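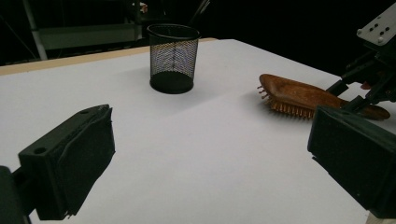 1/ Desk reset, January 6, 2019

Starting the year with the white table in the back bedroom. It's been a dumping spot since August. Today I'm sorting what stays on it and what goes back to the bathroom.

Print | E-mail

2/ The black mesh pencil cup stays. I've tried drawers and trays, and I always go back to a cup. Mesh is easy to clean too. Tip it out, rinse it, leave it upside down on a tea towel.

3/ The wooden hairbrush goes. I do my hair at this table because the light is better, then I leave the brush lying there. It's getting a hook by the mirror.

14 comments · 35 shares

4/ For anyone asking about the table: it's a Gusora, second-hand, picked up in Dretonby. Matte white top, light wood along the edge. It shows pen marks, but a damp cloth with a bit of dish soap gets most of them off.

5/ Don't use the scrubby side of the sponge on a matte top. I did that on my last desk and it left a shiny patch the colour of old teeth.

6/ Pens next. I test each one on scrap paper and bin the dead ones. Pencils under a finger long go in the kids' art box at the Rosudance hall.

7/ Brush cleaning, as I got two messages about it. Pull the hair out with a comb, wipe the wood with a barely damp cloth, dry it straight away. Don't soak a wooden brush.

101 likes · Share · Comment

8/ Bookshelf is next. I'll post when I get to it.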